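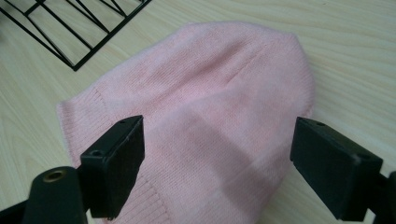 How do you fold knit hats so the cuffs don't stretch out in storage?

Lay the hat flat on its side, smooth the crown down, and fold it once across the body so the ribbing stays relaxed. Don't tuck one cuff inside another.

clarkley_attic
Posted 17 November 2025
That's what I do with ours. Flat in a shallow drawer, cuffs all facing the same way. I used to ball them up like socks and the ribbing went wavy on the thin ones.

Niall Pollock
I roll mine from the crown down. Takes less room and I can see every hat when I open the drawer. Never had a cuff go bad.

gustorine
Rolling is fine for acrylic. With soft wool I get a hard crease at the crown by spring. What are yours made of?

Niall Pollock
Mostly acrylic, one wool from the Flastwood shop. That one does have a crease, but it's gone after I wear it a day.

pappas751
Does anybody wash before putting them away? I have 5 hats here, all plain stockinette with a ribbed cuff, and the light colors get grubby at the forehead.

clarkley_attic
Yes, always. Cool water, press in a towel, dry flat. Don't hang them.

gustorine
I'd skip the wash if you only wore it twice. Every wash makes more fuzz.

clarkley_attic
Disagree. Moths go for skin oil and sweat. I lost a good gray one that I'd worn twice.

pappas751
OK, washing the pink and the cream tonight, the dark ones can wait. Will fold, not roll. Is a zip bag all right or should it be cotton?

Niall Pollock
Cotton if they might be a little damp. Zip bag if they're bone dry.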